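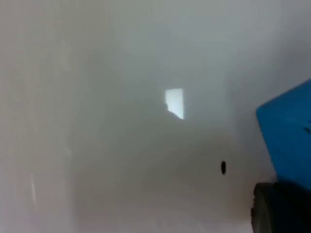 Trial diary: the Akero arm kit, second week

Last updated: July

Half past eight in the evening and I am writing this at the bench with cold tea, so it will ramble. I said at the start of the trial that I would keep a diary and not a review, because reviews make you pick a side too early. I am picking one anyway.

The kit is the Akero small arm with the Botha wrist camera bundle, sold through Hirach as a package, with a year of the Emamik training service thrown in. "Thrown in" is the sales page's phrase. A little over 2000 dollars for the lot, and after the first year the service costs extra. I found the yearly price on the third page of the terms, under a heading about data storage.

Spent the first hour of the morning on the wrist camera view. The promise is that the camera "sees what the gripper sees." Well, it does, and a lot of the time the gripper sees a blank wall. I had the view up on the laptop and there was a blue shape crowding the right side, something dark and round under it, and pale gray for the rest, with one bright patch near the middle. Would you know from that where the arm was pointing? I had to look up from the screen to find out. I know a picture like that is normal for a camera riding on a wrist. My complaint is with the sales page, where every sample shot from the wrist has a nice colorful object sitting in the middle of it.

The gray also bothers me for another reason. The manual says to avoid "shiny or reflective surroundings" and leaves it there. How shiny? My partition panels look dull enough to me when I'm standing next to them. I wrote to support to ask and got back a link to the page of the manual I had just quoted to them.

Then the actual task. The kit comes with a starter exercise called Gather, which is supposed to be the easy one. You draw a circle on a whiteboard, you put foam cubes outside it, you drive the arm by hand with the little controller for a set number of rounds, and Emamik learns from your rounds and does it alone. The guide says 50 rounds is plenty. Last week I did 40 and stopped because my thumb hurt, and the service let me train on 40 without a word of complaint, which made me wonder where the 50 came from. This week I did the whole 50 from scratch. It took most of two evenings. Someone shopping for this kit should know that, because the box says "up and running in an afternoon" and I suppose it is, if running means the lights come on.

I am not good at the driving. I overshoot, then creep back. The guide says the system learns from your corrections as well, and that may be so, but what I think I'm teaching it is to overshoot and creep back. There is a setting for dropping bad rounds. It asks you to rate each one from one to five stars, like a taxi ride. I gave up rating after a while and the default is four stars, so I have a whole pile of four star rounds that I would call twos.

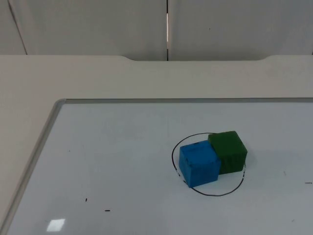

Blue cube and green cube inside the marker circle, lunchtime.

I took care over that circle and it still came out lopsided. The guide's circle is printed on a mat. The mat is sold separately. I wasn't going to buy a mat to have a line drawn for me, so it's marker on the board, thin in places where the pen was giving out. The cubes are the soft foam kind and they mark easily. The green one has black streaks down its front already. Hirach lists replacement cubes as a "consumable," a word I had only ever seen used for printer ink.

So what counts as a success? This is the question I keep coming back to and the one I wish the product answered. With both cubes inside the line, pushed up against each other, I would call it done. Is it still done if a corner is sitting on the line? The service gives you a success number at the end of training and I cannot find out who decides. As far as I can tell it compares the last picture with the last pictures from my own rounds. If my own rounds were sloppy about corners, then sloppy counts as success. I got a score of "high confidence" with no number next to it. To see the number you need the next plan up.

I went back through my own notes from the solo runs, the ones where the arm works by itself. I let it have 13 tries in the afternoon before I needed the bench back. I won't put a percentage on it because 13 tries is a small pile and I was moving the cubes by hand in between and probably not moving them fairly. My feeling was that it did well when a cube started close to the circle and got vague when one started far off to the left. By vague I mean it would go out, hang over the board, and come home again. Twice it closed on nothing and carried the nothing very carefully to the circle. I laughed the first time.

The left side thing is probably my fault. I started most of my rounds with the cubes on the right because it was easier on my wrist. The guide does say to vary the starting spots. It says it in one line, in the section on lighting, where I would not have looked for it. If that one line matters as much as I now think it does, it should be on the lid of the box in red.

To be fair to the thing, since I have been grumbling for a page. The arm itself is solid. It doesn't wobble, it's quiet enough that I can have the radio on, and the controller has never dropped its connection. The bench clamp is better than it needs to be. I have used kits that cost more and felt like they would come apart in a drawer. If Hirach sold the Akero arm on its own, with no camera bundle and no year of anything, I would likely tell people to go ahead and get it. They don't sell it on its own. I asked about that too, and was told the bundle is "the best way to experience the product."

Things to do before I send anything back:

Redo some rounds with the cubes starting on the left, and rate them properly this time.
Fresh marker, and go over the thin parts of the circle.
Wipe the old marks off the board. I don't know if the stray dashes matter to it, but I'd like to rule them out.
Hang a sheet over the partition and see if the wrist view looks any different.
Try the whole thing once with the wrist camera switched off. If it does just as well, then I have a question about what the bundle is for.

That last one I'm looking forward to a bit too much. The settings page warns that turning the wrist camera off "may reduce performance," with the same may they use everywhere.

The return window closes at the end of the month. I want to keep the arm and send back the service, and I've looked, and the form has one checkbox for the lot. Will write to them in the morning. Board is still on the table, I'm leaving it there overnight.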